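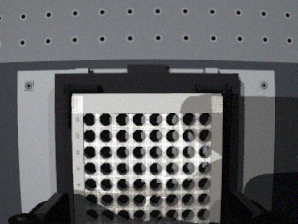

Emmanuel Owino asked this morning whether the plate position could be signed off before the finger offsets had been taught again, and added that he would prefer to wait. His view is that a position taught with the old fingers is of no use to the people at Rurnberg, who will load it on the real cell and expect it to hold.

15 August 2020. Entry for the Mfaume cell, simulation side.

I agreed with him and we changed the order of the day. The offsets came first and the plate positions after lunch. The model had been brought up to date with the new finger drawings at the end of last week, but the tool center point in Risasen was still the July value. The two had been allowed to drift apart, and I record here that this was an oversight on our part. The change sheet has one line for the drawing and no line for the tool frame. A second line has now been added.

The procedure was the usual one. The arm was brought to its home position, the old tool frame was saved under its own name, and the new frame was entered from the drawing. We then drove the fingers to the reference pin from four directions and compared the readings. Three agreed. The fourth did not, and we spent most of an hour on it before Emmanuel found that the pin itself had been moved in the model when the base plate was last replaced. With the pin returned to its proper place all four readings agreed, and the frame was locked.

I wish to note that the same fault could occur on the real cell. The pin there is held by two screws and can be taken off for cleaning. I have written to Rurnberg to ask whether it is marked, and if so, how. No answer yet.

The speed limit for taught moves remains as it was. Ekau asked in July whether it might be raised, and the answer remains no until the new fingers have completed their acceptance run of 2,000 cycles. We have completed 335 in simulation. The remainder will be run overnight in blocks, with the log closed and saved after each block so that a stop does not cost us the whole night.
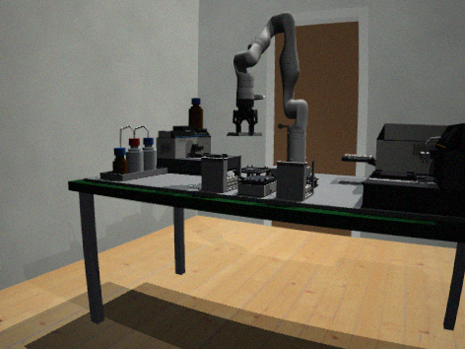

Mfaume cell, simulation model. General view of the table with the arm at mid-table.

Next came the travel paths. The layout is largely as Ekau sent it to us, with the bottle tray at the left end of the table and the larger machine at the right. The difficulty has always been at the left. There is a tall bottle standing on top of the benchtop instrument, and the two tubes above the tray rise higher than the bottle caps they come from. A path that clears the caps does not for that reason clear the tubes. The earlier path file took its safe height from the caps alone, and it appears that this was never questioned, as no move in the old routine went near that end of the table.

The new routine may. We have therefore set the safe height for the whole left side from the highest item there, with a margin, and we have made it a fixed value in the file so that it cannot be lowered by a later edit to a single move. This adds a little time to each transfer. Emmanuel is of the opinion that the time can be won back by turning the wrist during the rise, and he may be right. I asked that it be left alone for the present – one change at a time has served us well on this cell.

The tubes themselves are a weak point of the model. They are rigid in it and will not be rigid on the bench. I have asked for the allowance around them to be doubled and for a note to that effect to be placed at the head of the path file, where an operator will see it before running anything.

The collision check was run on every move after the change. Six moves failed at the first attempt. Five of these were the old approach to the instrument and were corrected together by the new safe height. The sixth was the retreat from the rack beside the robot base, where the elbow came too near the arm's own base on the way up. The retreat was divided into two shorter moves and passed.

In the afternoon we turned to the plate positions. The rule followed was that each position is taught at the carrier and never at the plate. Plates differ slightly from one maker to the next, and the carrier stays where it is. The labels on the deck are kept as the reference for naming, so that the name of a position in Risasen agrees with what the operator reads on the deck. Two names did not agree and have been corrected.

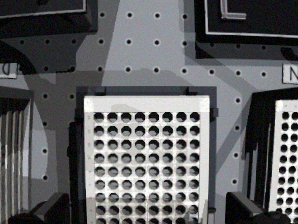

The clearance between neighboring positions was then measured with the fingers open to their full width. The new fingers are wider at the root than the old ones, and with a plate already standing in the next carrier the margin is less than I should like. Reducing the opening from full width to the smallest that still passes over a plate restored most of it. The opening is now set for each position separately, and the full opening is reserved for the park position and for maintenance.

We also looked again at the grip height. The July setting put the fingers low on the plate, and Rurnberg had reported that on the real cell a plate sometimes failed to come free of its carrier. It is hard to judge this in simulation, where the contact values are our own estimates. We raised the grip a little and slowed the first part of the lift. I have marked both values as provisional and I do not wish them to be treated as settled until Rurnberg has tried them with filled plates.

Emmanuel proposes that the lift be checked by weight at the wrist before any transfer begins, and that the arm return the plate and stop if the reading is wrong. I support this. He will draft the change and I shall review it.

State of the work at close: tool frame locked; reference pin restored; left side safe height fixed; collision check passed on all moves; nine plate positions taught and named; grip height and lift speed provisional. Backup taken and copied to the Ekau share. The overnight run was started at ten minutes to six, and Emmanuel has agreed to read the first log from home.

Outstanding: the reply from Rurnberg on the pin, and the maintenance sheet, which still shows the old fingers in its drawing and must be replaced before the next inspection.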